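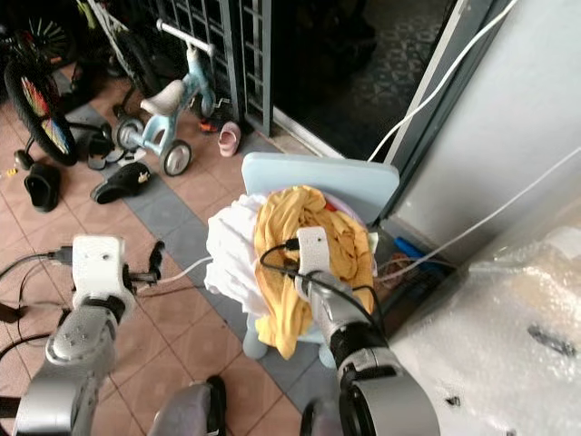 Child's chair, tiled floor, hall cluttered.

Moving house: questions we get asked

Issahaku Removals. Last updated November 5, 2020. Answers are short, we're mostly on the road. If yours isn't on the list, ring or email and Bhavana will get back to you, usually same evening.

How far ahead do I need to book?
Six weeks if you can. End of the month goes first, then the days before school starts in September. Got less notice than that? Ring anyway. People cancel all the time, chains fall through.

I haven't exchanged yet. Can you hold a date?
Yes, in pencil. No charge. If someone else wants the same date with a firm booking we ring you first and you get until the next morning to decide. After that it goes to them, sorry.

Do you take a deposit?
Yes, 20% to turn a pencil date into a proper one. Comes off the final bill. You get it back in full if completion moves and you tell us before noon the day before. After noon we keep it, unless we manage to fill the slot.

What does the quote cover?
Van, crew, blankets, straps, fuel, loading and unloading into the rooms you tell us. Not packing, unless you've asked. Not taking beds apart, unless you've asked. Not parking fines if you said there was a bay and there isn't one.

Do you need to come and look?
For a one-bed flat, no, a list and a quick video on your phone will do. Anything bigger, Sushil Shakya comes round. Takes him half an hour. Show him the loft. Show him the shed. Most quotes that go wrong go wrong because of a loft.

What about stairs?
Tell us. Which floor, is there a lift, how big is the lift, does the lift work. Narrow turn on the landing, tell us that as well. We've had a sofa go back down three flights because the last bend was too tight, and it had to go out again through a window with a second crew, which the customer paid for.

Will you pack for me?
Yes. Full pack is done the day before. Part pack means kitchen and breakables only, that's what most people go for. You can also buy boxes off us and do it yourself. Unused flat boxes can come back for a refund as long as they're clean and nobodys written on them.

How should I pack a box?
Heavy things in small boxes, light things in big ones. Books never in a big box, please. Tape the bottom twice. Write the room on the side, not the lid, lids end up under other boxes. Fill gaps with tea towels, socks, whatever. Plates on their edge.

Bubble wrap or paper?
Paper first, then bubble wrap, for anything with a painted or polished surface. Bubble wrap left straight on varnish can mark it, especially if it sits in storage over a summer. Tape goes on the wrap and never on the thing itself. Glassware is fine with plain paper if the box is packed tight. 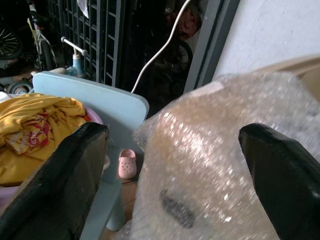 Cadi Beddoe wrote to us after her move to say we ought to warn people about old newspaper, as the ink came off on her white cups and took two goes in the dishwasher to shift. Fair point. Use plain packing paper. We sell it, so does the post office.

Can I leave clothes in the drawers?
Light clothes, yes. Nothing heavy, nothing breakable, no jewellery. Wardrobes have to be empty, we lend you hanging boxes for those and take them away again on the day.

What won't you carry?
Gas bottles, petrol, paint, bleach, fireworks, anything that's been leaking. Pets. Cash and passports, keep those on you. Full freezers no, empty and defrosted yes. Start defrosting two nights before, it's always longer than you think.

Plants?
We'll take them but they aren't insured. Short trips are normally fine. Water them the day before and not the morning of, otherwise it's all over the van floor.

Who unplugs the washing machine?
You do, or your plumber. We don't touch water or gas. Put the transit bolts back in if you still have them. If you don't, ring Daston Appliances on the high street, they order them in for most makes.

What if something gets broken?
Tell the crew on the day if you spot it, otherwise email within seven days with a photo. Cover is up to £1,000 for any one item as standard. Anything worth more needs listing on the form before the move, there's a small extra charge. Boxes you packed yourself are only covered if the box itself has been dropped or crushed.

Do you do storage?
Yes, at the Hidasance unit behind the old bakery. Dry, alarmed, not heated. 300 wooden crates, stacked, so we need 48 hours notice if you want to get at your things. Minimum stay one month, then charged by the week.

The keys are late. What happens?
We wait. First two hours are free. After that it's an hourly rate, written on your quote. If there's no sign of keys by 5 we either bring everything back to the unit overnight or leave it on the van, locked, in our yard. Jong-dae Byun sorts that out with you by phone so have it charged.

What time do you start?
8 sharp. Please be up. Kettle last on the van and first off, loo roll with it.

Do you move on bank holidays?
Some. Not Christmas week.

Do I tip the crew?
Up to you. Tea is alwyas welcome.

How do I pay the rest?
Bank transfer or card, by the day before. We can't take cheques any more.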